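**Clekance to return with new chapters in September**

The comic series Clekance will start running again in September after a break of more than a year, its publisher Wondix has confirmed. New chapters will appear on the Wondix reader app first, with a print volume to follow in the spring.

The series, written by Kirstin Farquharson and drawn by Silviu Stanciu, stopped at chapter 40 when Stanciu took time off for a wrist injury. He has since gone back to drawing full time and has finished the first batch of pages for the new run. Wondix said the chapters would come out every other week to begin with, compared with the weekly schedule the series kept before the break.

Clekance is set in Drindport, a harbour town where the tide went out one night and did not come back. The story follows Aitken, a sixteen-year-old who works on the salvage boats with her aunt and who can hear the voices of people who once owned the things she picks up. In the early chapters she uses this mostly to settle arguments over who should be paid for what. Later she finds a ship's bell that speaks in her own voice, and the second half of the story so far has been taken up with where it came from.

Chapter 40 ended with Aitken walking out past the harbour wall alone, leaving the bell with her aunt. Farquharson said the new run would pick up the same night and would not skip ahead.

"I know some readers expected a jump of a few years, and we did talk about it," she said. "But there were too many people left standing on that wall. I wanted to know what they did next before anybody got older."

The new run has been planned as 3 story arcs. The first stays with the people in the town and moves between several characters who have had only small parts until now, among them the harbour clerk and the twins from the rope shop. Aitken herself does not appear until the end of the second new chapter. Farquharson would not say how the later arcs are divided, but she confirmed that the last of them is meant to close the story.

Stanciu said he had changed the way he works since the break. He used to ink every page by hand and now inks only faces and water on paper, with the backgrounds done on a tablet. The page size has gone up slightly as well, which he said gave him more room for the wide views of the seabed.

"The old pages were crowded," he said. "I'd look at a panel with the boats in it and there was no air. If you put the old ones next to the new ones you'll see it straight away, I think - mostly in the skies."

Readers who dropped the series during the break will be able to catch up without paying. Wondix is opening all of the existing chapters on the app for the whole of September, after which the first ten will stay free and the rest will go back to the usual price. The app version will include the colour pages from the start of the run, which were printed in black and white in the collected volumes.

The existing volumes are also being reprinted. The second has been hard to find for some time, and second-hand copies have been selling well above the cover price. The reprint keeps the same contents, with a corrected map of Drindport on the inside cover. The first version of the map had the lighthouse on the wrong side of the channel, a mistake readers noticed when the town flooded in chapter 22.

A hardback edition of the first volume will be sold through the publisher's own shop. It runs to 222 pages and adds a short story about Aitken's aunt that has only appeared in a magazine before. Up to 200 copies will come with a signed print by Stanciu showing the salvage boats at rest on the sand. Orders open at noon on the day the first new chapter is published, with a limit of one copy per customer. 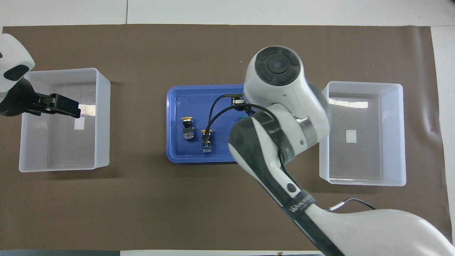 *Two white bins and a blue tray on a brown mat.*

Farquharson and Stanciu will talk about the new run in a live stream on the app on the evening of the launch, starting at 7pm. Questions can be sent in beforehand through the series page. A recording will be kept up for those who miss it, though Wondix said the drawing session at the end would be shown live only.

There is no news on an animated version. A short teaser was shown before the break and led to talk of a full series, but Farquharson said nothing had been agreed and that she would sooner finish the comic first. The character designs made for the teaser have been used for a set of stickers on the app, including a new one of the bell.

Translations into French and Romanian will carry on from where they stopped, and are expected to run a month behind the English chapters. A Spanish edition of the first volume is due next year.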